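Trernero home recordings: frequently asked questions

42 comments · 8 shares

What counts as one example?
One garment, from first touch to final release. Press start before the jaws close on the fabric and stop once both grippers are clear. Most T-shirt examples last 18 to 32 seconds.

Do I need both grippers for every task?
For clothes and bedding, yes. Single-handed tasks are listed separately in the Cantero task sheet.

Can I use a bed instead of a table?
Yes. Beds, sofas and ironing boards are all accepted. Leave the surroundings as they are – the model has to cope with ordinary rooms, and boxes or bedding in view do no harm.

What if I drop the garment?
Carry on. Pick it up again and finish the fold. A recovered mistake is kept and tagged as such by Merkura. Discard the example only if you put a gripper down or touch the cloth with bare fingers.

How should the garment start?
Crumpled, and differently each time. Repeating one neat starting position gives the system very little to learn from.

How fast should I move?
Roughly half your normal folding speed. Pause briefly after each grasp so that the jaw position is logged before the pull begins.

When do I upload?
After every batch of 32. Rusik checks timing and file length, and returns a result within two hours. Failed files are listed by number.

Who do I ask about rejected batches?
Macarena Arroyo, through the project inbox. Include the batch number.

How hard should I pull?

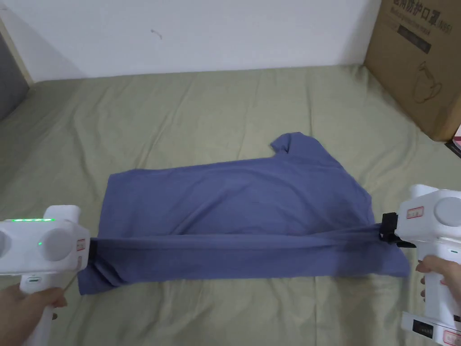

Enough to take out the slack, and no more. If the cloth slips from the jaws, take a deeper grasp – a harder pull usually makes it slip again.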